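Abschnitt 3: Demonstrationen aufnehmen

So, die Arme sind kalibriert, Lodero läuft auf dem Rechner, jetzt kommt der Teil, der mir am meisten Spaß macht (und leider auch am längsten dauert): Beispiele sammeln!

1. Startet Lodero und legt eine neue Sitzung an. Ich nehme als Namen immer Aufgabe plus Kürzel der Person, sonst findet man später gar nichts wieder.

2. Fahrt beide Arme in die Grundstellung und wartet, bis beide Statusfelder auf »bereit« stehen.

3. Legt die Gegenstände auf den Tisch, und zwar jedes Mal ein bisschen anders. Ich habe am Anfang alles brav an dieselbe Stelle gelegt, und das Modell konnte danach genau diese eine Stelle.

4. Aufnahme starten, Aufgabe in einem Zug durchführen, Aufnahme stoppen. Ruhig und flüssig bewegen, auch wenn es sich albern langsam anfühlt.

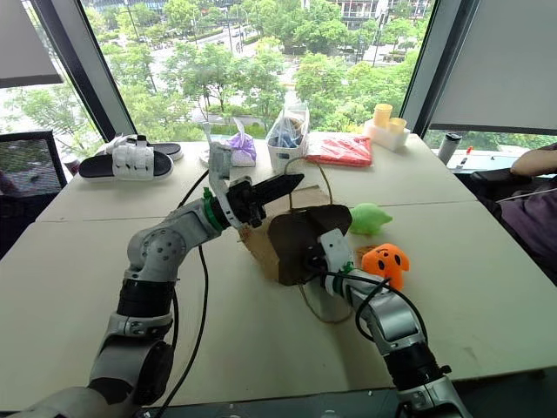

Perrine Tessier, von der ich das meiste hier gelernt habe, macht nach jeweils einer halben Stunde Pause. Ich habe das lange ignoriert — bis ich meine Aufnahmen von einem Mittwochnachmittag durchgesehen habe und die letzten alle wegwerfen durfte. Also bitte: Pause machen!

5. Schaut euch jede Episode kurz an und markiert sie als »gut«, »Fehlgriff« oder »verwerfen«. Fehlgriffe mit anschließender Korrektur behalte ich gern, die sind fürs Training richtig wertvoll.

6. Am Ende der Sitzung auf »Abgleichen« klicken und das Fenster offen lassen, bis der Zähler auf null steht.

Hinweis: Für unsere erste brauchbare Version hatten wir 1.240 Episoden. Mit deutlich weniger kommt man bei einfachen Greifaufgaben auch schon ein Stück weit, bei zwei Armen gleichzeitig würde ich eher mehr einplanen.

Achtung: Während der Aufnahme nicht in den Arbeitsbereich greifen, auch nicht »nur schnell« etwas zurechtrücken. Erst stoppen, dann beide Arme auf Halt setzen, dann umräumen.

Wie ihr die fertigen Episoden nach Irnix exportiert, steht in Abschnitt 4.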